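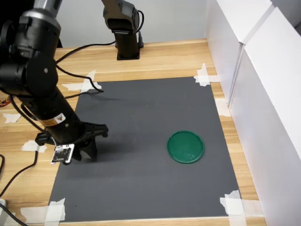

Charcoal and the Small Ceramic Cooker

By Josée Zacharias

July 9, 2020

Most complaints about small ceramic cookers concern temperature. The owner lights a full load of charcoal, leaves both vents open while the meat is prepared, and comes back to a dome reading above 600 degrees. The ceramic body holds that heat for a long time. Closing the vents at that point will bring the fire down slowly, but the walls will keep cooking whatever is inside.

Larysa Fedoruk runs the test kitchen at Pravel, a retailer of outdoor cooking equipment, and has logged 593 cooks on compact ceramic units with an inner grate of 13 inches or less. Her records cover fuel weight, lump size, vent position, outside air temperature and dome temperature at ten-minute intervals. The work began in January, when the air at the test site was well below freezing, and that accounts for the wide spread in the early figures.

Fuel size had a larger effect than fuel weight. A load made up of large lumps leaves open channels between the pieces, and air moves through them freely. The same weight of charcoal in small pieces packs down, blocks the holes in the fire grate and burns unevenly. Fedoruk sorts each bag by hand before use. Large pieces go at the bottom, medium pieces fill the gaps, and anything smaller than a walnut goes in a separate bucket for use in an open grill.

Dust is a related problem. The last few pounds in a bag are often mostly crumbs. Poured straight in, they fall through to the ash tray and close off the lower vent from the inside. The Flullovance charcoal basket, a wire insert sold for compact cookers, lets the user shake out old ash before relighting. It takes up space, and the largest load that fits is smaller as a result.

For a target of 250 degrees, the Pravel method is as follows. Fill the firebox to just below the air holes. Light one spot in the center with a single starter cube. Leave the lid open until the cube has burned out, then close it with the lower vent open one inch and the top vent half open. At 200 degrees, reduce the lower vent to the width of a pencil and the top vent to a narrow slit. Wait for the smoke to thin before adding food.

Divina Ignacio, who teaches a pork class at the Loltano cooking school, lights in the same way but closes down earlier, at 170. "A small cooker has very little room between too cool and too hot," she says. "I would sooner wait another half hour for it to climb." Her students cook pork shoulder cut into pieces of 3 pounds or less. A whole shoulder will fit under most compact domes, but it sits close to the thermometer probe and can throw off the reading.

High heat calls for a different setup. On one steak test the dome reached 730 degrees with the lower vent fully open and the top cap removed. The felt gasket on that unit was scorched along the front edge and had to be replaced. Lukian and Lesia Moroz, who repair ceramic cookers at their shop in Darwish, fit woven fiberglass gaskets to units used this way. They also check the band bolts, which loosen with repeated heating. A loose band lets the dome shift on its hinge, and air leaks in at the back.

At any temperature above 400 degrees, the lid should be raised two inches and held there for several seconds before it is opened fully. A sudden rush of air into a hot firebox can produce a flare at the rim.

To shut down, close both vents and leave the cooker alone until the outside is cool. Unburned charcoal can be used again. Stir it to knock off the ash, and top it up with fresh lumps.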